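Equipment Planning and Purchasing Coordinator
Gratia – Plindilport site
Full time, fixed term of 14 months

Gratia invites applications for the position of Equipment Planning and Purchasing Coordinator. The coordinator will prepare the budget for our two-arm robot workstations and see each order through from first quote to installation.

Duties
Maintain the equipment register and the spare parts list, which now holds 138 items.
Obtain and compare quotes for arms, grippers, table frames, cabling and work materials such as baskets and cloths.
Draft the yearly replacement plan with the Clomero project team.
Check floor space and power needs before any new station is approved.

Requirements
At least 5 years in purchasing, lab management or a similar role. Applicants should be at ease with spreadsheets and supplier contracts. Experience with automation equipment is welcome – training will be given where it is lacking.

Pay and hours
Monthly pay is $3,497 before tax. Core hours begin at 9:30 a.m.

How to apply
Send a resume and a one-page cover letter to the Gratia personnel office by the end of June. Interviews will be held at Plindilport, in the Vũ building, and will include a short budgeting exercise.
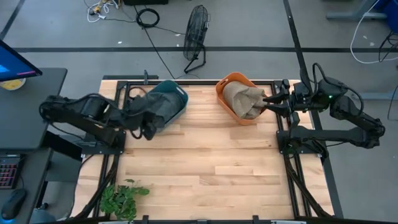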